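What Grandmothers Remember: Basket Making in Godwood
A report for the Local Crafts and Community project
Kumudini Kanagaratnam

Why I chose this subject

When our class was asked to pick a craft that used to matter in our area, I had a list of grand ideas (bell founding was one, and I still think it would have been lovely), but I kept coming back to baskets. My grandmother kept her onions in one, her knitting in another, and her letters in a third with a lid that never closed properly. I grew up with baskets the way other people grow up with a piano in the house, and it had never crossed my mind to ask who made them. So that became my question: who made baskets in Godwood, when did they stop, and does anyone still know how?

How I went about it

I started in the library, where there is a shelf of parish newsletters and one very thin book on the willow beds along the Trudthorpe road. The book took me an afternoon. The newsletters took most of March, partly because they are not in order and partly because I kept reading the recipes.

After that I went visiting. I talked with 15 people who either wove baskets themselves or had a parent who did, and I let them talk for as long as they liked. My shortest interview was 42 minutes and my longest went on until supper, which I was then asked to stay for. I took notes by hand and typed them up the same evening, while I could still hear the voices in my head.

What I found out

Willow was the everyday material here. It was cut in winter once the leaves were down, sorted by length, and stood in bundles against a north wall. Families who sold baskets grew their own, and families who only mended them bought a bundle or two at the Sandberg yard, where the price was a matter for long discussion. Several people remembered the soaking best of all, since it was done in the bathtub and no one could wash until it was finished!

The work was shared out in a way I had not expected. Men usually made the large field baskets and women made the smaller household ones, but nearly everyone told me that children did the bases. One lady showed me how she had been taught to hold the first crossed sticks under her foot, and she did it right there in her slippers.

The yard at Sandberg closed 40 years ago, and the willow beds were drained not long afterward. A shop called Hirkodano opened on the main street and sold ready-made baskets at prices no weaver could match. I went in expecting to hear it blamed for everything, and I did hear some of that, but two of the former weavers had bought their laundry baskets there and were quite happy with them. 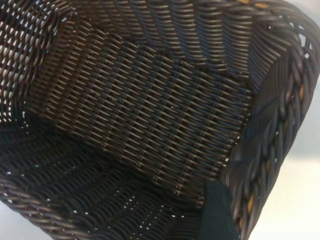
Learning to weave

I felt it would be wrong to write all this without trying it, so I spent four evenings at a kitchen table learning to make a small round basket. The base went well. The sides leaned badly to the left, and when I tried to correct them they leaned to the right instead, so the finished thing has a sort of waist. My teacher said her own first one was used for clothespins and that mine would do nicely for the same.

What surprised me most was how much it hurt my thumbs, and how quickly the talk flowed once our hands were busy. I got better stories in those evenings than in any of the sitting-room interviews. If I did the project over I would begin with the weaving and ask my questions afterward.

What is left to do

The class newsletters from before 2000 are stored at the school in Trudthorpe, and I have not been through them yet. I would also like to find the pattern for the lidded baskets, which three people described to me in three completely different ways. My grandmother's is the only one I have seen, and she has agreed to lend it to me once she has found somewhere else to put her letters.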